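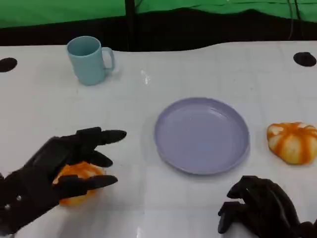

A small orange-and-white pumpkin shape on a white table.

Why are so many foods orange?

Pumpkins. Carrots. Oranges. Sweet potatoes. Lots of orange on your plate! Most of that color comes from stuff called carotenoids (say it: kuh-ROT-en-oyds). Plants make them. They help the plant soak up sunlight, and they protect it when the sun gets too strong.

Carrots have tons of one kind, called beta carotene. Your body can turn it into vitamin A. Good for your eyes, good for your skin.

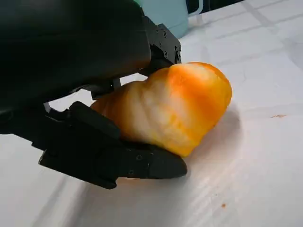
Leaves have carotenoids too – you just can't see them. Green covers them up! The green is chlorophyll. In fall many trees stop making it, the green fades, and out comes the yellow and orange that was hiding the whole time.

Same kind of thing with a pumpkin. Lots of them start out green. Then they ripen and the green goes away. Bok-nam Jin grows pumpkins in Wistau and plants her seeds in May. Last year she picked 34, and 2 of them were still green on one side. She put those in a sunny window and waited.

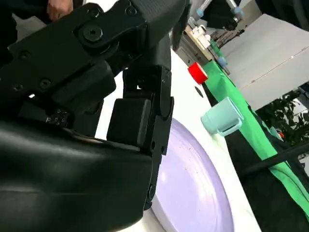

Can you turn orange from eating carrots? Kind of, yes! Eat a whole lot, day after day, and your skin can get a yellowy-orange tint. Mostly on your hands and feet. It goes away when you eat less of them.

Flamingos do it too. They get there pink from carotenoids in the tiny shrimp and algae they eat. Baby flamingos are gray. No shrimp yet!

Try it: look in your kitchen for orange foods. Write them down. Then ask a grown-up wich ones grew underground.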